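Speaker notes — Crossing a boundary for care: what the law asks of patients and providers
Session two, Skotgate. Speaking time allowed: 50 minutes, including questions.

Slide 1. Thank the chair, Nermina Kneževič, and the Colico legal unit for the invitation. State at the outset that the talk is general in nature and is no substitute for advice on a particular case.

Slide 2. The question before us is a narrow one. When a treatment is lawful in one jurisdiction and restricted in the next, which law follows the patient? Most statutes are silent on the matter. Courts have tended to look first at where the treatment was given, and only then at where the patient lives. Pause here; delegates from the smaller authorities may wish to note the order.

Slide 3. Freedom of movement. A person may ordinarily travel for any lawful purpose. The difficulty arises with those who help: the relative who drives, the charity that pays the fare, the clinic that makes the referral. Refer to Fatos Ristić's paper on assistance offences — copies are on the side table.

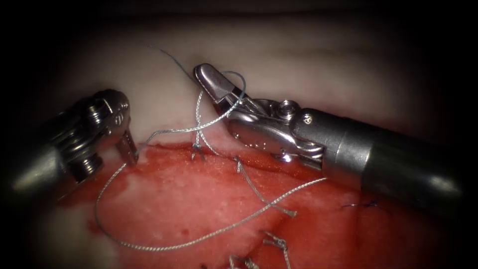 Slide 4. Robotic instruments and suture over red tissue.

Slide 5. Records. A referral letter may be requested by a prosecutor in the home jurisdiction. The receiving provider should have a written policy on such requests and should apply it in every case. The Sutness model policy runs to 6 pages and may be adapted without charge. Draw attention to section 2, on the duty to tell the patient when a request has been received.

Slide 6. Pending bills. Two drafts would protect staff who treat visiting patients in good faith. Thiện Nông will speak to the first after the break. The second remains with the drafting office and is not expected before April. Do not speculate on the vote.

Slide 7. Points for discussion. Should a protective law cover advice given by telephone? Who bears the cost if a member of staff is summoned elsewhere? Nikola Leka to take the first question from the floor.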